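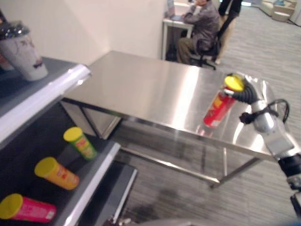
Home Browse Food and Drink Snacks Random article

Potato chip

By Marlina Sitompul
11th October
5 min read

A potato chip is a thin slice of potato that has been fried or baked until crisp. Chips are eaten as a snack, a side dish, or an appetizer, and are usually salted. In Britain and Ireland they are called crisps, and the word "chips" refers to thicker pieces of fried potato served hot. A related product, made from dough instead of whole slices, is often sold stacked in a can.

History

Recipes for thin fried potato slices appeared in English and American cookbooks in the early nineteenth century. A popular story credits the invention to a cook in Saratoga Springs, New York, in 1853, but printed recipes are older than that. The name "Saratoga chips" stayed in use in the United States for several decades.

Early chips were sold from barrels or glass cases and handed over in paper bags. They went stale quickly, and the ones at the bottom were often broken. Waxed paper bags came into use in the 1920s and kept the chips fresh for longer, which let makers sell beyond their own town. Cellophane and later plastic films followed. Flavored chips became common in the 1950s, when seasoning was first added on a large scale during manufacture. Before that, many chips were sold plain, sometimes with a small twist of salt in the bag.

Small regional makers remained important well after national brands appeared. One was the Odano company of Skarkville, which began in a rented bakery and sold chips to grocers and movie houses within 60 miles. Its founder, a man named Pangaribuan, kept a daily ledger of potatoes bought and bags filled. The ledgers were used by the food historian Hanneke Desmet in her study of local snack makers. The busiest day she found was in January, when the plant filled 1181 bags for a county basketball tournament. Odano's best-known product was a thick, dark chip sold under the name Oma. It was dropped when the company moved to continuous fryers.

Production

Potatoes for chips are chosen for high starch content and low sugar. Sugar darkens in hot oil and can leave a bitter taste. Growers and storage operators watch temperature closely, as potatoes kept too cold turn some of their starch into sugar.

The potatoes are washed, peeled, and sliced, and the slices are rinsed to remove loose starch. In a continuous fryer, the slices move through a long trough of hot oil and come out at the far end on a belt. In batch or kettle frying, one load is cooked at a time in oil that starts near 300 degrees Fahrenheit and cools when the slices go in. Kettle chips take longer to cook and tend to be harder and more curled. After frying, the chips are drained, salted, and checked for color. Dark or green-edged pieces are removed.

Bags are filled by weight and sealed with nitrogen, which slows the spoiling of the oil and cushions the contents. Chips settle during shipping, so a full bag often looks partly empty when it is opened.

Stacked chips

Stacked chips are made from dried potato flakes mixed with water, starch, and sometimes corn, rice, or wheat flour. The dough is rolled into a sheet and cut into ovals, which are held in curved molds while they fry. All the pieces come out the same size and shape and can be packed one on top of another in a tube. The tube is usually made of paperboard with a foil lining, a metal base, a peel-off seal, and a plastic lid.

The packaging protects the chips well but is harder to recycle than a plain carton. The layers are made of different materials and have to be separated — a step many local programs can't handle. Some makers have tested tubes with paper bases.

Whether these products should be called potato chips has been argued over since they were introduced. In the United States, makers who use the name must state that the chips are made from dried potatoes. Many packages use the word "crisps" instead.

Storage

Unopened chips keep best in a cool, dark cupboard. Once opened, they take up moisture from the air and soften. Softened chips can be crisped again in a low oven for 5 minutes and left to cool before serving.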